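Istmont Cell 2: bench safety and recording checklist
Two-arm board handling task
Checked by: Xinyi Su
Month: November
Time of check: 8.40 am, before first recording

Result key: OK / Fix / Stop

1. Emergency stop
Result: OK
Pressed from the operator side and from the door side. Both arms dropped out of motion each time. Reset takes the key, and the key was on its hook.

2. Arm mounting and joint covers
Result: OK
Bolts checked with the torque wrench. Warning labels present and readable.

3. Cable loops on the arms
Result: OK, with comment
Full wrist turn done at slow speed on both sides. The left loop clears the gripper housing but not by much. Do not add anything else to that loop without repeating this check.

4. Gripper fingers
Result: Fix
Left pair fine. One pad on the right pair had lifted at the corner and was replaced before recording. Closing force set back to the Mesano task value after the change. Anyone swapping pads should write it in the log, as episodes before and after a swap are kept in separate batches.

5. Clearance between the two arms
Result: OK, with comment
The task brings the grippers very close together over the board. Speed limit in the shared zone stays at the low setting, including for practice runs. Two people asked for it to be raised on Saturday. The answer is still no.

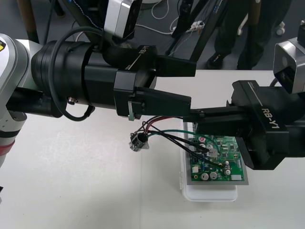

6. Board and wiring
Result: OK, with comment
Boards are unpowered for all recordings. Check with the meter before each board goes out, and again if it has been off the bench. Pulling on the wires is the most common way we lose a board. If a solder joint lets go during an episode, stop, mark the episode as failed and keep it. Failed episodes are wanted. Unmarked ones are a nuisance.

7. Tabletop
Result: OK
Wiped down. Marks remain that will not come off. Leave them, and do not use the strong cleaner on this top.

8. Floor and walkways
Result: Fix
Loose cables and power strips on the floor behind the bench need taping down or moving to the wall side. Tan has the cable covers. Until they are fitted, anyone standing behind the bench keeps still while an episode is running.

9. Operator position
Result: OK
Two people present, one driving and one on the stop. They swap after 12 episodes. Hands stay off the table until both arms are parked and the driver has said "parked" out loud.

10. Cameras and recording
Result: OK
All views live, clocks matched. Test episode played back with no dropped frames. Lens on the right wrist wiped.

11. Labels and count
Result: OK, with comment
1,428 episodes accepted so far for this task. 17 are held back with the wrong start label and need a second look. Eltoldale want the held ones sorted before the next upload. Start labels are typed before the arms move, please, and not filled in at the end of the session.

Open items
Floor cables: Tan.
Held episodes: Xinyi Su.
Spare finger pads: 14 left in the drawer, reorder form sent.

Cell cleared for recording at the low speed setting. Repeat items 1, 3 and 5 after any change to the arms or the bench position.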